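List Archive > Threads > By Date > By Author > Search > Log in
Filed under: Grippers & Handhelds / Kit reviews and gripes

Re: Anyone bought the Grivudo handheld pair?
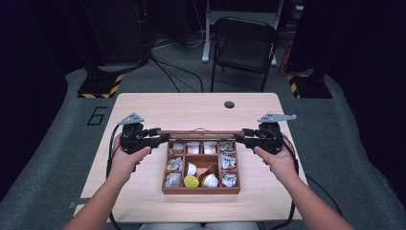 Sorry for the slow answer, I wanted to put real hours on the things before opening my mouth. We've had our pair of Grivudos for 46 days now, and I've used them on most of those, so I have opinions. Some of them are even fair.

On 2/5/21 a list member wrote:
> We're looking at the Grivudo handheld pair for collecting
> demonstrations, mostly two-handed tabletop stuff (trays, boxes,
> lids). The sales page says "natural as your own hands," which
> I have learned to read as a warning. Our other option is the
> Vokia set, which costs more and ships sooner. Questions:
>
> 1. How bad are the cables?
> 2. Can a normal person use these for an hour?
> 3. How do they do with small packets and other floppy things?
> 4. Is the support plan worth paying for?
>
> We don't need anything fancy. We need something that still
> works in August.

Taking these in order, more or less.

> 1. How bad are the cables?

They're cables. One per gripper, and each has strong feelings about where it would like to be. If you let them hang down the outside of your arms you'll be fine until you reach across yourself, at which point you are wearing them. I clip mine to my belt loops with two binder clips, a setup that cost me nothing and looks it. The connectors are better than I feared. I've had one dropout in 464 recorded runs, and that one was my knee.

The manual says to route both cables behind the operator. The manual also shows an operator who is apparently able to stand perfectly still for the whole session, so make of that what you will.

> 2. Can a normal person use these for an hour?

A normal person can use them for half an hour and then wants to talk about their thumbs. The weight is okay. What gets you is the grip angle when you work low, say at a table while sitting down. Your wrists turn in, your elbows drift out, and after a while you're flying a very small airplane. Raise the seat if you can. We went up a couple of inches and the complaining dropped to its usual background level.

People with small hands like these more than people with big hands do. The handle comes in exactly one size, and the brochure calls it "universal."

> 3. How do they do with small packets and other floppy things?

Two answers. For holding a rigid thing from both ends, like a wooden tray with dividers, they're great. You can squeeze the two ends of the back edge and feel it through the handles, and you know when you've got it. We use a compartment tray full of snack-sized packets and little cups as our standard test, and gripping the tray itself was the first thing every new person got right.

Picking a single flat packet out of a small compartment is another story. The jaws are wider than you want them to be, so you go in at a slant, pinch a corner, and hope. Crinkly packets are easier than smooth ones. The little cups are fine standing up and a nuisance lying down, where they roll just far enough to make you say something the microphone will keep forever. (Turn off the microphone. It's on by default. I found this out while reviewing footage with other people in the room.)

Roussel sells a narrow jaw that is supposed to fit. It does fit, with 6 screws where the original had 4, so draw your own conclusions about how much it was designed for this. I've run it for nine sessions and packet picking is a lot less embarrassing. You do lose some squeeze on wide objects, so if trays and boxes are most of your work, leave the stock ones on.

> 4. Is the support plan worth paying for?

No. I paid for it. I've opened three tickets. The first reply asked me to restart the unit. The second asked whether I had restarted the unit. The third was from a different person who was very helpful and told me the fix had been on the download page the entire time. You can have that for free: it's the calibration patch, get it before you do anything else, or your left and right openings won't agree with each other and you'll blame the operator like I did.

As for the Vokia, I had a loaner for a week last year. Better handles, worse software, and the export tool wanted an account just to save a file to my own disk. If you already live in their software it might suit you. If you're using Velon for your playback, as I think you said in an earlier thread, the Grivudo files load without any converting, and that alone saved me more time than nicer handles would have.

So would I buy the pair again? Yes, grumbling. Budget for the narrow jaws, skip the plan, and get a second set of the rubber finger pads with your order. The first set wears smooth on the inside edge, and shipping for two small bits of rubber costs more than the rubber.

As for "natural as your own hands," my own hands have never asked me to accept updated terms before picking up a tray.

If you want my settings file, write me off list. It has comments in it, and a few of them are about the settings.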